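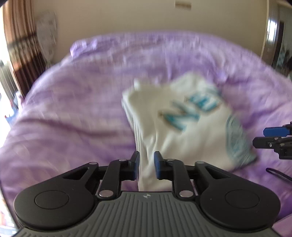
White garment, purple duvet, two grippers: a Listari round at close quarters.

In defence of the laundry league

My old school had a robotics club that built things to fight each other. We met in a cold hut, bolted bits of lawnmower to bits of wheelchair, and once a year took the result to a sports hall where it was hit very hard and stopped moving. I learned a great deal about fuses.

The club I help with now does laundry. The competition is called Listari, it has 14 teams this September, and the task is to pick a piece of clothing up off a bed and fold it. The students hold the grippers in their own hands and do the job over and over, and the recordings are what their program learns from. Ours is called Jellodon. It has watched 600 folds and has, so far, the skills of a toddler in oven gloves.

Parents are not always thrilled. One father at the open evening asked me, quite politely, when the robots would be doing something. I said this was the something. He looked at the pillowcase for a while and went to find the chess club.

I understand him. A machine with a spinning blade explains itself, and a teenager pinching a sleeve does not. But I have come to think the dull task is the better education, and not only because the insurance is cheaper. A blade either hits or misses. Cloth has opinions. It slides, bunches up and hides its own corners, and there is no formula in the physics textbook that will tell you where the other sleeve has gone. Students who breeze through everything else get cross with cloth in under 20 minutes, and being cross at something for a whole term is most of what engineering is.

There is the small matter that the same students do not fold anything at home. I have heard this from several households. I can only report that in club hours they will argue fiercely over whether the left hand or the right should move first.

My complaint is with the scoring. Listari gives 2 points for a neat finish and nothing for recovering from a bad grab, so teams throw away their clumsy attempts and keep the pretty ones. The Çınar team kept theirs last year, came nearly last, and had much the most interesting notebook in the hall. Stornance, who run the thing, should pay for mistakes that get put right. Until they do we'll be keeping our bad folds as well. We have plenty.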